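When the Arm Does the Lifting: Bin Picking and the People Around It

September
By Nour Tannous

Student project report, Work and Technology course

1. Background

My placement was at Drodholm, a company that finishes and packs metal and composite bars for furniture makers and shelving suppliers. I was there for 10 weeks. The part of the business I looked at is the loading area, where parts come in loose in metal bins and have to be taken out, turned the right way, and put on the infeed of the finishing line. Until last year this was done by hand on every shift. The company is now moving the work to robot arms, one station at a time.

My question was what changes for the people who used to do the loading. I did not set out to judge whether the robots are a good investment. The company has its own people for that, and I did not have access to the costs.

2. How I did the work

I spent most mornings in the loading area and the test room next to it. I talked with loaders, two shift leads, the maintenance group, and the integration team from Prarnitar, the outside firm that sets up the cells. I kept a notebook and wrote it up the same day. People agreed to be quoted by role. I did not record anyone.

I also worked four full shifts as a loader at the one station that is still manual. My supervisor suggested this and I am glad I did it, although I was slow and my coworkers had to cover for me. By the second shift I understood why everybody complains about the bottom of the bin.

3. The job before

A full bin at Drodholm holds up to 600 bars. The top half is easy. After that the loader has to reach over the wall, and for the last layer you are bent nearly double with your stomach against the rim. Most loaders put a folded rag or a piece of foam there. The bars are not very heavy one at a time, but a normal shift means several bins.

The job has more to it than lifting. Loaders look at every bar as they pick it up. They feel burrs through the glove, they see if an end is bent, and they throw the bad ones in a scrap tub. This is not in the written job description. The description says "transfer parts from bin to infeed." When I asked one loader how she decided what to scrap, she said she did not decide, her hand just stopped.

Loaders also set the pace. If the finishing line was having trouble, the person at the bin could see it and slow down a little without anyone calling a stop.

4. The job now

At the automated stations the arm takes bars from the bin and places them on the infeed. One operator looks after two stations. The operator brings in full bins with the pallet truck, clamps them in position, starts the program, and deals with stops. A stop can mean a dropped part, a part the arm cannot get hold of, or a bin that has shifted.

New part types are first tried in the test room. The integration team puts a small number of parts in a bin and works out the grip and the approach before anything goes near the line. Parts lying close to a wall are the hardest, and so are parts that lie across each other. A person can tip a bar up with one finger and grab the end. The arm has to come in from an angle where neither the gripper nor the wrist touches the bin, and the cables on the outside of the arm have to clear the walls too.
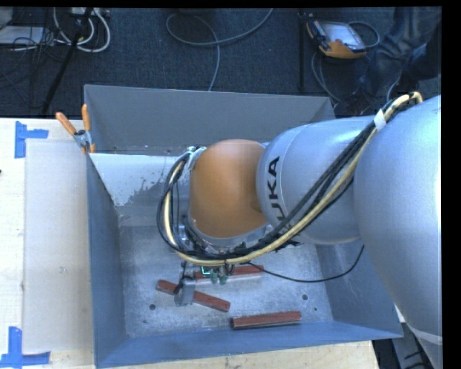 I had expected the test room to be a place for engineers only, and in my first week it mostly was. Then one of the shift leads asked if a loader could sit in for an hour. The loader who went had worked the bins for many years, and she pointed out that the parts in the test were laid out too neatly. On the line they come in after a ride on a truck and they settle in the corners. After that the team started shaking the bin before each round. By the end of my placement a loader was in the room two mornings a week, on paid time.

I think this was the most useful change I saw, and it was not planned. It came out of a conversation by the coffee machine.

5. What people told me

5.1 The body

Everyone I talked to was happy to be rid of the bending. I did not meet one person who wanted to go back to emptying the bottom of a bin by hand. Two loaders told me they sleep better. One said she can pick up her grandson after work, and before she would wait until the weekend.

There is a new complaint, though, and it is about standing. A loader moves all day. An operator with two quiet stations stands and watches. Several people said their feet and lower backs hurt in a way they had not before. The company has put down rubber mats, and there is talk of a tall stool, but the stool is held up over a question of where it can go without blocking the walkway.

5.2 Attention

Operators said the work is boring until it is stressful. When both stations stop together, the finishing line runs empty within a short time and a light goes on that the whole hall can see. One operator called it the blame light. The shift lead did not like that name, and told me that the light is there so that maintenance knows where to go. Both things can be true.

5.3 Quality

Here I found a real gap. The arm does not feel burrs. In the first month after the change, more bad bars got through to finishing, and the finishing crew had to pull them out further down, where it is harder to do. The company's log for that month shows 812 rejected bars at the finishing stage. I was not able to get the number for the same month in the year before, so I can't say how large the increase was. The finishing crew were sure it had gone up.

A camera check is being added to the infeed. Until it works, one former loader stands at the start of finishing and inspects. She is officially on "temporary support." She told me she would like to know what happens when the temporary part is over, and I could not find anyone who could tell her.

5.4 Pay and titles

Operators are one pay step above loaders. To become one you take an internal course, which covers safe entry to the cell, restarting after a stop, and moving the arm by hand with the pendant. The course is given during the day shift only. People on nights have to switch shifts for it and lose their night supplement while they do. Three of the night loaders I talked to had put off the course for this reason.

No one has been laid off because of the robots so far. Some people who left have not been replaced. The older loaders noticed this right away and brought it up before I asked.

6. Comparison with another site

I made one visit to Górecki, a smaller workshop that uses a Clerau conveyor with a single loading robot. They have kept one person at the bin full time. The robot takes the upper layers, the person does other jobs nearby, and they sort out the last parts together, with the robot stopped and the bin tilted on a stand so that no one has to reach down. It is slower. The owner said he did not mind, his order sizes are small and he changes part types several times a day.

I don't think Drodholm could copy this as it is, but the tilting stand is cheap and would help at the station that is still manual. I mentioned it to the shift lead and he wrote it down.

7. Discussion

The written job description covered only the lifting, and the lifting is what was automated. The checking and the pacing were done by the same people at the same time, and because they were not written down they were not in the plan. The company is now putting them back one by one – with a camera, with an inspector, with a light.

If loaders had been asked at the start, I believe some of this would have been caught earlier. The mornings in the test room show that they are willing and that it does not take much time.

My report has limits. I was there for a short time, I saw one department, and the people who had already left are not in it. I was also a student with a visitor badge, and some people may have been careful with me.

8. Recommendations

– Keep a loader in the test room for every new part type and put it in the schedule.
– Offer the operator course at night, or pay the supplement during the course.
– Decide what the inspection job is and give it a title.
– Settle the stool question.
– Try a tilting stand at the manual station.

Thanks to the day shift for letting me be slow.

Contact: Student Projects Office, Work and Technology | © Student Projects Office | Back to top

Related reports
Pallet Trucks and Right of Way in a Mixed Hall
Handover Notes Between Shifts: What Gets Left Out
Learning to Restart: An Operator Course Seen From the Back Row
Noise and Conversation in the Finishing Department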